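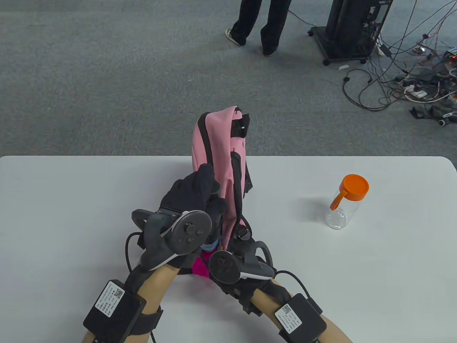 Gloves on, controllers strapped to the hands, and the pink backpack held upright on the table.

Category: Automation at Work / Step by Step

How to bring new demonstrators into a robot training team

At Grorkudier we had 13 packers when the first robotic arms arrived. Today several of them spend part of the week showing tasks by hand, and the recordings are used to teach the arms. It is a different job from packing, and I want to write down how we prepare people for it.

1. Talk before you train. Explain which tasks will go to the arms and which will stay with people. In our case we did this in December, too late, and there were already rumours. Put the answers on paper, also the answer "we do not know yet".

2. Fit the equipment slowly. Gloves first, then the forearm modules, then the controllers on the back of the hands. Ask the person to make a fist and to open the hand wide. If a strap presses, loosen it now. Check that the cables let both arms reach across the table.

3. Choose a known object. We begin with soft things such as a backpack, then go to small ones: a pen, an eraser. A soft bag changes its shape each time you grip it, so the new person learns quickly to move with patience.

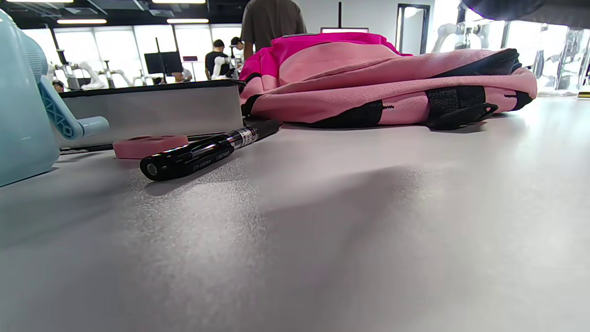
4. Agree on the speed. Experienced packers are fast and proud of it, and they find it hard to slow down. I tell them to work as if they were teaching a new colleague. A first set is 66 repetitions, with a pause whenever the hands feel tired. Nearly 200 in one day is possible, but we do not plan it.

5. Let them reject their own work. If the demonstrator thinks a grip was bad, the recording is marked and not used. Write the reason in the shift notes, one line is enough.

6. Rotate. After 4 weeks each person goes back to packing for a while. Some prefer to stay, and this you should discuss with them and with the shift leader.

About pay: decide it before step 2. We kept the packing rate at first and had to correct it afterwards, which cost us some trust.

Related articles
- Planning shifts when the line is half automated
- The Plotell checklist for shared work areas
- Glove sizes and sore wrists: notes from Rivera
- Writing a job description for a demonstrator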